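Touching up scratched paint inside metal storage bins
Asked in Garage & Workshop

Hussam Obeidat
I have two steel bins from a shop that closed down. The paint inside is scratched and in places it's down to bare metal. No rust that I can feel. I'd like to keep hand tools and some spare hardware in them in an unheated garage. Do I need to strip the whole thing or can I just paint over the bad spots? I have half a can of Fluser metal enamel left from a railing job. Budget is 30 dollars.

3 replies

brivance_mike
You don't need to strip it. Wash it with dish soap, rinse, dry it well, then wipe with mineral spirits. Sand the edges of the chips with 300 grit until you can't feel a step with your fingernail. Prime the bare metal the same day.

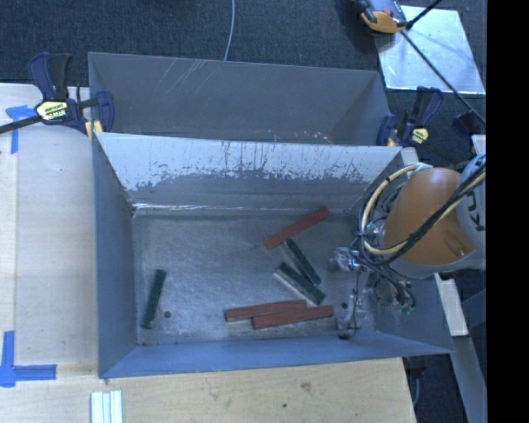

Two thin coats of enamel over the primer is plenty. Check the can for the recoat time, because some enamels wrinkle if you put the second coat on too late. If it's already cold where you are, bring the bins indoors. I did a cabinet in November in an open garage and the paint was still soft a week later. For heavy tools, put a rubber mat in the bottom, as any paint will chip again if you drop wrenches on it.

Skurordale
just spray it

Fahmy
Agree with the first reply except for the sanding. 300 is a little fine if the old paint is glossy. I start coarser and finish with that. Also shake or stir the old can for a good while, and strain it if there's a skin on top. If it smells sour, buy a new one.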